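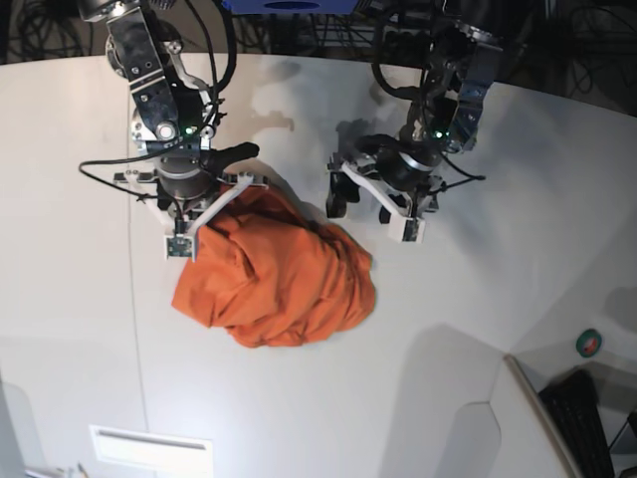 Vol. 14, No. 5 | Page 38

The Long Wait at Window Two

Print | E-mail

In the county of Grekiswood, a person who wants to clear an old conviction from the record must first go to Window Two of the court building. The window opens at nine. On the morning when I came, people were already sitting on the stairs at half past seven, with folders on their knees, and one man had brought a cushion from his house.

He was Sheldon Fehr, and it was his third visit. He is 67 years old. In his twenties he took a car that belonged to his employer and drove it to another state, and for this he received a sentence of five months. He served it, came back, and worked for most of his life as a roofer. The conviction stayed in the computer.

"For a roofer it was no problem," he told me. "On a roof they ask if you are afraid of falling. They do not ask about a car."

The problem came when he stopped climbing. He applied to drive a small bus for a senior center in Plornidora, two afternoons a week, and the center ordered a background check. The answer was no. The letter was polite and had one paragraph. It did not say which line in his record had caused the refusal, but there was only one line.

Two years ago the state passed a law that lets people in his position ask a judge to seal the record. It covers most nonviolent offenses, if enough years have passed without a new arrest. When the law was discussed, its supporters said that it would be a simple matter of one form. The form is indeed one page. What must be attached to it is the subject of this article.

The applicant needs a certified copy of the judgment. He needs proof that the sentence was completed, and proof that all fines and fees were paid. He needs a set of fingerprints not older than 70 days. And he must send a copy of everything to the prosecutor, who then has time to object.

Each paper lives in a different office. The judgment in the Fehr case was on microfilm, in a storage building outside of town, and the clerk had to order it. It took eleven weeks. By the time it arrived, his fingerprints had expired, and he went to the sheriff's office to make them again and paid again. Then came the question of the fees. The court had charged him 200 dollars in costs, which he remembers paying in cash, to a woman with red glasses. There was no receipt. The office where she worked was closed long ago, and its account books were moved two times.

I asked at the window what a person should do in such a case. The clerk, who was friendly and did not want her name printed, said that many people simply pay the amount again. She said it quietly. She did not think it was right, but it was faster.

Randi Berge thinks it is a scandal. She is a lawyer who left a large firm to open a small practice above a dry cleaner on Gallegos Street, and half of her clients today are people who want to seal a record. Her office has two chairs for visitors and a radiator that knocks. While we talked, the phone rang so often that in the end she put it in a drawer.

"The legislature gave a right to people and forgot to give them the key," she said. "A man pays his fine, the state loses the book, and then the man must prove that the state lost it. How would he do this?"

She showed me a stack of refusals. In one, a woman wrote her married name on the first page and her maiden name on the second. In another, the copy to the prosecutor was sent by ordinary mail and the rule says certified mail. None of these people was told they are dangerous, or that they do not deserve a second chance. They were told to begin again.

At the prosecutor's office, a deputy received me for twenty minutes. He was careful with his words. He said his office objects to only a small part of the requests, mostly when there is a victim who asked to be heard, and that he has no wish to stand in the way of an old man who wants to drive a bus. But he also defended the papers. A sealed record is very hard to open again, he said, and a judge who signs the order must be sure that it is the correct person and the correct case. He told me of two cousins with the same name and the same birth year. One of them had a record for taking purses, and the other almost got it sealed by mistake, together with his own.

I believe him that such things happen. I also saw the stairs at half past seven.

Other counties have tried other ways. In Odent, the court now collects the documents itself. The applicant signs one permission and goes home, and a clerk asks the sheriff, the archive and the cashier for what is missing. If the payment books cannot be found, the fine is counted as paid. The chief clerk in Odent told me by telephone that she was worried in the beginning about the extra work. Then she noticed that her people had less to do at the window, where before they had explained the same list many times a day, and often to the same person.

Could Grekiswood do this also? The law does not forbid it. The presiding judge would have to sign a local rule, and a draft of such a rule has been lying with his office since February. His secretary confirmed to me that it exists. She could not tell me when it will be read.

Mrs. Berge does not wait for it. On the first Sunday of every month she holds an open table in the basement of the Plornidora library, where anybody may come with a folder and ask what is missing in it. She does not take money for this. Most of the questions are about fees. A young father wanted to know if a parking fine from his student years counts. It does not, and he asked her to say it again so that his wife could hear it too.

Sheldon Fehr also went to the basement table, after his second visit to the court. There he learned that he could write a sworn statement about the lost receipt, and that a judge may accept it, although nothing on the form mentions this. He wrote it by hand, because he does not like to type. It includes the red glasses.

When his turn came at Window Two, he passed the whole folder under the glass. The clerk went through it with a ruler, page after page, and stamped each one. She gave him a yellow slip with a case number and said that the prosecutor now has his time to answer, and after this the judge will set a date.

He asked if he should call. She said it was better to wait for the letter. He folded the slip into his wallet, picked up his cushion from the bench, and gave it to a woman near the end of the line.

Print | E-mail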